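Old computers wanted at the Tam hall

May 25, 2020

If you've got a dead computer under the stairs, I know a bloke who'd love to hear from you. Silvan Zaugg has been fixing up donated machines for families in Tam since the school went to lessons at home, and he's running low on stock.

I dropped off my own clunker last week (sorry about the cat hair, Silvan!) and stayed for a chat from the other side of the doorway. So far 363 computers have gone out to kids here and over in Kitilen, and there are still 428 names on the list. That's a lot of kids sharing Mum's phone to do their maths.

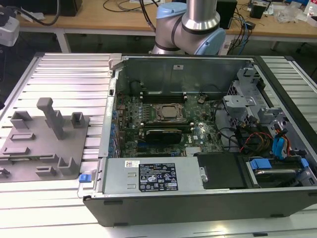
A Dell desktop with the side panel off.

Towers and laptops are both fine, and so are monitors, keyboards and power cords - especially power cords, which everyone seems to throw out first. He can't take printers or the big old tube screens. If you can still log in, please save your photos somewhere else before you bring it down. Silvan wipes every drive, and he won't be able to get your holiday snaps back.

Money helps too. The raffle at Vidon Hardware brought in $1364, and all of it went on memory and new drives. I bought five tickets and won nothing, but my neighbour got the wheelbarrow and I'm trying to be a good sport about it.

Leave your gear at the side door of the hall on Stetis Road, any morning before noon, with your name and number taped on. Drop-offs will keep going until the end of September.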